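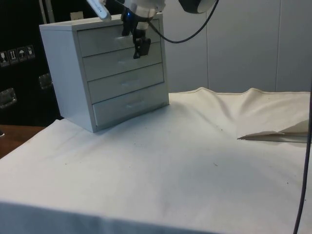 Pugh School of Engineering, Robotics and Automation Group
Handout 5: notes for the Faludach visit

Read these before Saturday. The demonstration at Faludach takes 30 minutes and we go in by the side entrance.

The task is drawer opening. The arm starts above a small four-drawer cabinet with all the drawers closed and the two-finger gripper pointing down. The bottom drawer is the largest, so don't assume one pull distance will do for all four.

Points to watch:
Where the fingers are when the arm stops above the front edge.
How the gripper turns to reach a pull that stands out very little.
Whether the cabinet shifts on the cloth during a pull.

The control software is Pruvex. Faludach has logged 1,117 drawer runs with it and wants more than 2,000 before changing the cabinet. A run counts as failed if the cabinet moves, even when the drawer opens.

Stay behind the floor line while the arm is powered. Bags go in the lobby.

Write up one run, half a page, with a sketch of the gripper path. Hand it in at the Flinodis lab.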